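The Zandivine Snack Gift Box - Mint
Sold by Haque
Item no. 988
In stock

I've been putting snack boxes together for a while now, and this is the one I always want to keep for myself. It's a proper gift box with a mint-green rim and a white inside, filled with individually wrapped sweets, pastries and biscuits from my favorite Chinese snack shelves. You open the lid and there's a big happy jumble of colors looking back at you. I don't line things up in rows or stick them into little plastic trays. I tried that with the November boxes and they looked lovely, but you got far fewer snacks, and I know which of those I'd want in the mail!

Every box is packed by hand, so no two are quite the same. I pick from whatever is freshest that week, with a mix of soft things and crunchy things, and I always tuck in some candy to fill the corners. If you order two boxes together I'll try to vary them so you're not opening twins.

What you can expect to find in yours: a wrapped pastry or two, something bready like a soft round bun, a bag of small round biscuits (these vanish first in my house), foil-wrapped candy, and a few surprises that I won't spoil. I like to put in plenty of red and gold wrappers because they make the whole thing feel like a holiday, even if you're eating it on the couch in your socks.
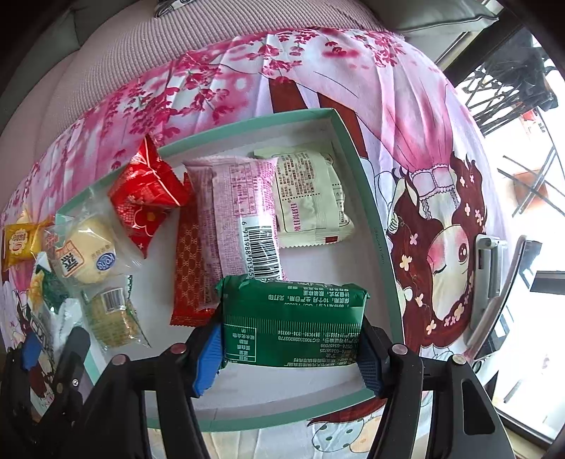

Most of the labels are in Chinese only, and people do write to ask me about that. I slip a printed card into each box with the name of every snack in English, the main ingredients and the common allergens. Please read it before you dig in if you're buying for somebody with allergies. Pretty much every box has wheat in it, most have egg, milk or soy, and quite a few have sesame or peanuts. I can't make this one nut-free, sorry - the Brerever box is the one to look at for that, and it's the same price.

Size and weight
The small box holds 16 snacks and serves two people, or one person with a long weekend. The big one weighs 600 grams packed. Both come in the same mint color. I had a few people ask for pink, and I'd love to do it, but the box maker has a big minimum order and my hallway is already full of cardboard.

Keeping it fresh
Everything is sealed in its own wrapper, so there's no rush to eat it all at once. Keep the box somewhere cool and dry, away from the radiator. The buns have the shortest dates, so start with those. If a bun feels a bit firm, take it out of its bag and give it a few seconds in the microwave, and it'll be soft again. The biscuits and the candy will keep much longer, and the dates are on the packs.

The box afterward
It's sturdy enough to use again. Mine holds ribbon and sewing bits, and I've got another one full of birthday cards I keep meaning to send. Wipe it out with a barely damp cloth and let it dry with the lid off.

Shipping
I pack orders within 4 working days. Each gift box goes inside a plain brown outer carton, so it won't give itself away on the doorstep. Add a note at checkout and I'll write it out on a card for you (tell me if you want it in Chinese, my handwriting is better in Chinese anyway). There are no prices on anything inside the parcel.

If something arrives crushed, send me a message with your order number and I'll replace it. Crumbled biscuits do happen now and then. I've switched to the thicker Rolitwood cartons and that has helped a lot.

Page updated January 2021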